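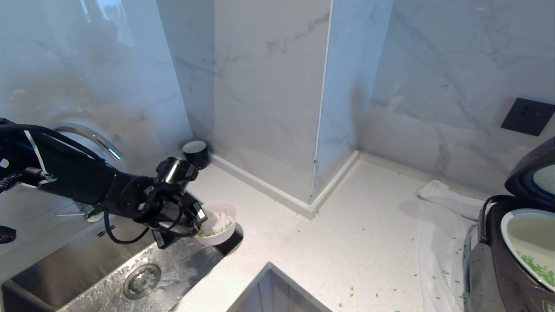 So the arm dropped out on me again. Same fault as last time, same point in the job: wrist turned over, bowl tipped, and then the controller threw a joint 5 overload and the whole thing locked up. No warning, no slow-down, just a clunk and a red line in the log. The e-stop was in my hand and I hadn't even pressed it!

I'd blamed the payload setting, but a bowl weighs next to nothing and I'd already wound the limit down to 80 per cent. Oleksandra Pylypenko (she looks after the Jatunell side of things) reckoned it was the cables, and I'm pretty sure she's right. Mine run along the top of the arm and loop under the wrist, and once the wrist rolls far enough that loop has to pull on something. The log shows the torque creeping up for 2,000 milliseconds before the trip — I'd been reading it as noise. Silly me.

What bothers me more is the restart. After a reset it wants to go straight home, bowl and all, with my arm possibly still in the sink. I've changed that so it waits for a key press.

Longer loop and new ties tonight, then I'll run the tipping move again with an empty bowl.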